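Subject: Re: [stestley-homeworking] Where do you all keep the snacks?

Hello all,

Sorry for the slow answer, I have been meaning to write since Thursday and then the week rather ran away with me. The earlier message said:

> I work from a very small desk and the packets end up everywhere, under the
> keyboard, behind the lamp, in with the invoices. Has anybody found a little
> shelf that will sit on a desktop and doesn't look like a shop display? I
> don't want to spend a fortune, and I'd like to be able to wipe it down. Also,
> do you keep your papers in the same spot or well away?

I had just the same muddle until January, so you have all my sympathy! What I settled on in the end was a little two-tier shelf from Nerlow, orange wood at the ends and clear acrylic slats for the tiers. I do like the clear slats, because you can see the marble pattern through them and the whole thing feels lighter than a solid shelf would. The file organiser behind it is the mint-green one from Pridach, with the blue folders to the left, then the white binder, and the papers that still want sorting at the far right. 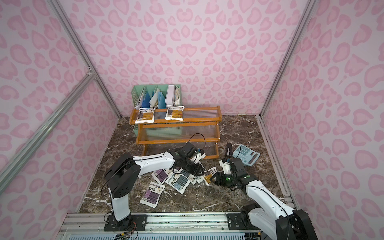 ## How I fill it

Anything I am likely to want by eleven o'clock goes on the top tier, labels facing out, and the spares go underneath. I stand the packets up if they will stand and lay them down if they won't (the half-empty ones never will). The acrylic wants a soft cloth and a drop of washing-up liquid, nothing scratchy.

## Papers nearby, or not?

I keep mine right behind, against the wall, and it suits me very well, but I am careful to put crumbly things in a tub first. If you have the width, leave a hand's space between the two so that you can get a folder out without sending the biscuits flying.

My shelf takes up 226 mm from front to back, so do measure before you order. Pawłowska do a plainer one which I nearly bought, and I would still happily have it for the kitchen.

Warmest wishes to everybody, and do let us know what you choose!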